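July 17, 2024
Marnholm file, records side

Good long day on this one, and I want to get it down before I forget which folder said what. Teresa Pacheco came over from Lusance with the old missing person reports, all 280 pages of them, and we finally sat down and compared them with what the Rees office sent us in the spring. I had been dreading it, but she is such good company that the morning went by before I thought of coffee.

The main trouble is the dates. The Rees report has him last seen at the ferry landing in the evening, and the copy from Marnholm puts the same sighting a day later, in a different handwriting (I think it was retyped from a phone note, but I can't prove that yet). Floor Mertens pulled the dental chart again and read it out loud while I checked it against the one in the folder. We agree on 7 entries and disagree on two, both of them lower left, so please don't anybody call it a match!

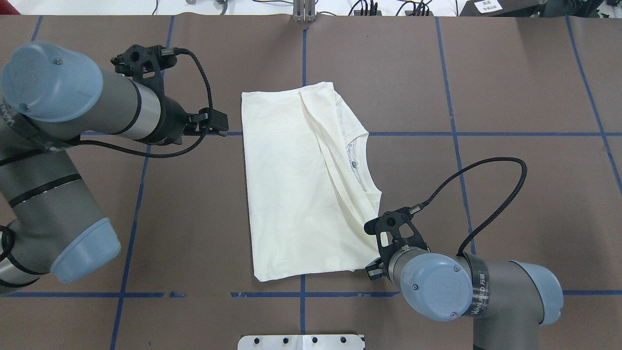

White garment laid flat, stitched opening and fold at upper right.

After lunch I put everything into Flultent, which was slow as ever and threw out my notes on the second try, so I typed them over and saved them in three places. If you open the file and see "Rees B" and "Rees C," those are the same interview, just scanned twice. I'll merge them when Floor has had a look.

Still to do: ask Marnholm for the original phone note, get better X-rays of the lower left side, and call the sister back. Teresa has offered to make that call, bless her, and I said yes. The paper folders are in the tall cabinet, second shelf, key with me.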